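# Trying out the Hendico hand kit (project report, group 4)

So our group got the Hendico hand kit for the whole term, and this is my part of the report. Woo-jin Won wrote the code section and Noura Darwish did the budget. I got the fun bit, which was making the thing pick stuff up!

The kit costs 3000 for a pair of hands with cables and software, and Hendico says you can be up and running in an afternoon. It took us 13 days (partly our fault, we had the wrong power supply). Once it was going, though, I really liked it. We stuck to table jobs with a plate, a mug and little striped pumpkin things, all stuff you'd find in a kitchen. 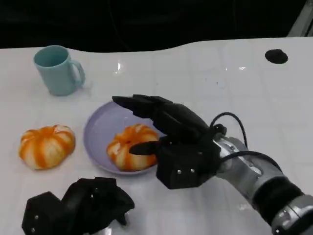
The thumb was my biggest headache. Out of the box it closes before the other fingers do, and with anything round that means you end up pushing it away. Els Mulder, our supervisor, told us to slow it down to 27 percent in the settings menu, and that helped a lot. I wish the manual had a page on this, but it jumps straight from wiring to demo mode.

We also spent a week on the gripper that Mulleo sells as an add-on. It's a simpler design and way easier to set up, and Woo-jin liked it better than the hands. 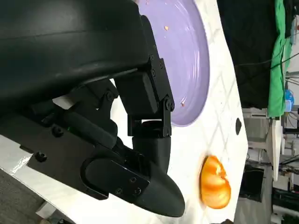 My other complaint is cables. They get everywhere, and I'd pay extra for some decent clips. Support was friendly and answered the same day, even when I wrote at 11 at night with a dumb question about screws.

Would I get it for next year's class? The hands, yes, if there's money left after Noura's spreadsheet. I'd order the spare finger set right away too.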